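Cendham student project notebook
December, afternoon session
Present: me, Bevan Henare (controller), Reiko Miyazaki (perception)
Task: lid removal, gas range, right-hand counter as put-down zone

Carried over from last entry: grasp planner still loses the lid when the wrist is close. Reiko's theory was depth dropout on polished metal. Confirmed before we did anything else. With the wrist camera over the lid, the depth map is mostly holes on the dome and the points that do come back are wrong, some of them below the cooktop plane. The camera is ranging on reflections. The segmentation mask from the color image is usable out to the rim but breaks up wherever the arm's own reflection is dark.

The knob is the one part that behaves. It is wood, dark and glossy, with a single highlight on the upper left, and it returns a compact blob of valid depth. Changed the pipeline so that the dome is ignored below a set range and only the knob is tracked. The lid rim is now used once, from the standoff pose, for a rough center. After that it is dropped. 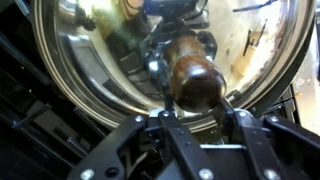 Wrist camera, pre-grasp. Fingers open on either side of the knob. Arm reflected in the lid above it.

Note for whoever picks this up: the small chrome fitting beside the knob is bright enough to pull the centroid left. Reiko masks anything saturated before fitting the ellipse. Without that mask the offset was 7 mm, enough to put one fingertip on the fitting. With the mask the offset is inside the compliance of the fingers and we stopped chasing it.

Controller changes (Bevan):
– Approach is vertical for the last segment. The earlier slanted approach pushed the lid before the fingers closed.
– Close on force threshold, then hold 2000 ms before lift. The hold is long. It stays until we have a proper slip check.
– Lift speed halved until the rim is clear of the pan, then normal.
– Retract height raised so the gripper cable does not drag on the lid during the swing to the counter.

He also found that the filter on the wrist force reading was being reset on every state change, so the first samples after closing were junk. That explains the false "object held" flags in last month's log. Fixed, and the old log is marked as not to be used for threshold tuning.

Front-left burner position only for now. Burners off for all of this, and they stay off until the supervisor signs the heat section of the risk form. 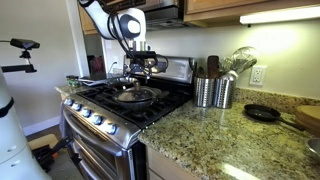 Arm over the front-left burner, gripper at the lid knob.

The fixed sensor on the left sees the range at an angle, and the gripper hides part of the lid from it at the bottom of the approach. Tried fusing it with the wrist view anyway. It helps at standoff and does nothing useful in the last few centimeters, so it is now weighted to zero once the wrist is below the switch height. Bevan wants to try it from the counter side. I would leave it, the calibration took most of a morning.

Counter clearance: the cast-iron skillet is in the collision model with its handle as a separate box. The utensil holders are modeled as plain cylinders with the height padded for the whisk. The planner was refusing the put-down pose until I noticed the padding had been applied twice. Removed one.

Policy side: the learned version (Hidayat branch) is trained on 44 demonstrations, all teleoperated by Reiko or me. Checkpoint at 2000 steps tracks the scripted approach closely until the fingers are level with the knob, then hesitates and drifts upward. Demonstrations are inconsistent there. I pause before closing and Reiko does not. Either we trim the pauses or re-record mine. Leaning toward trimming first, it costs an hour.

Bresik is the logger we inherited from last year's group. It stamps the wrist frames on arrival and the joint states on capture, so the two drift apart under load. Harmless for the scripted runs. For training data it matters, and it may be part of the hesitation. Have asked Ernuteo, the group with the other arm, how they handled it. They patched the driver and will send the diff.

Open:
1. Slip check, then shorten the hold (Bevan)
2. Trim demonstrations, retrain, compare at the same step count (me)
3. Saturation mask threshold is hard-coded for the under-cabinet light. Test with it off (Reiko)
4. Timestamp patch in Bresik before any new recording
5. Second lid with a different knob. Need to get one that fits the same pan

Config saved on the branch as lid_knob_only. Arm parked, e-stop in, range wiped down.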